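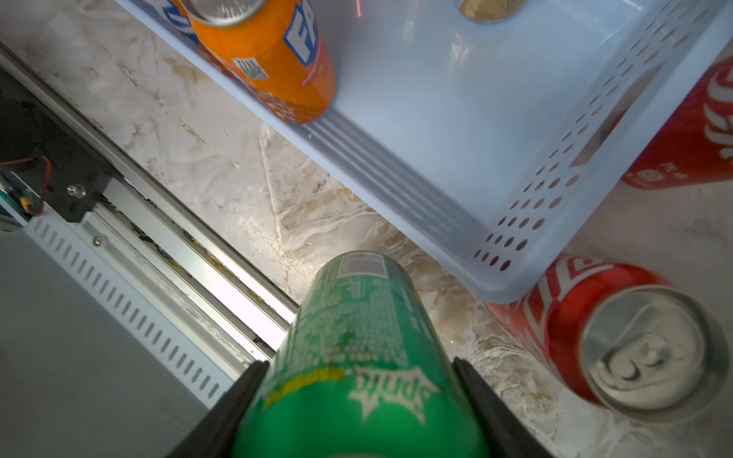

4. Getting your first ambient track out of Plorkberg

I've put this section after the install stuff on purpose, so if you haven't got sound coming out of your headphones yet, go back to section 3 and I'll see you soon!

1. Open a new project and set the tempo to 67. Yes, it's slow. Trust me, slow pads love it.
2. Drag the Drastdale pad onto track one and hold down a chord (any minor chord you like).
3. Turn the attack knob to 500 and play it again. Hear how it sort of breathes in? Lovely.
4. Add the reverb last, on its own channel.

Caution: pull your headphone volume right down before step 4. The reverb comes in loud the first time and I've given myself a proper fright.
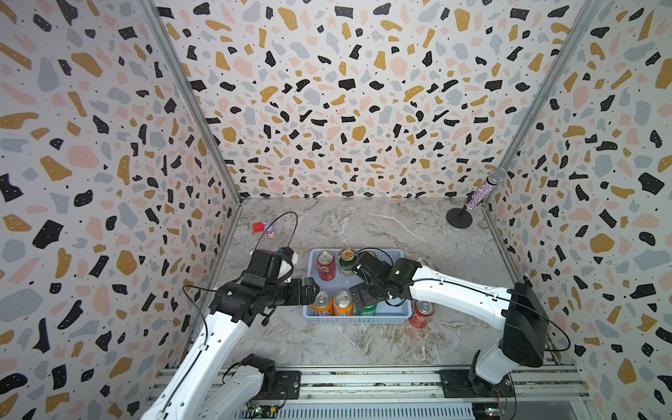 Arkside, 27/11/2024

I've rewritten the export steps for the new version, so bin your old printout.

5. Mute anything you're not using, then choose Export and pick WAV.
6. Leave the tail set to 444, or your last note gets chopped off before it fades.
7. Listen to the whole file. All of it, even the boring middle!

Note: if the colour of the meter stays red, lower the master and export again.
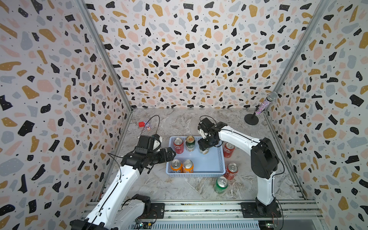

Ekaette Edet wrote in to say that step 6 didn't do it for her, and she had to freeze the pad track first before the tail would come through. I tried it her way and got a much smoother fade, so do that if yours sounds clipped. Freezing is in the right-click menu, under Bounce.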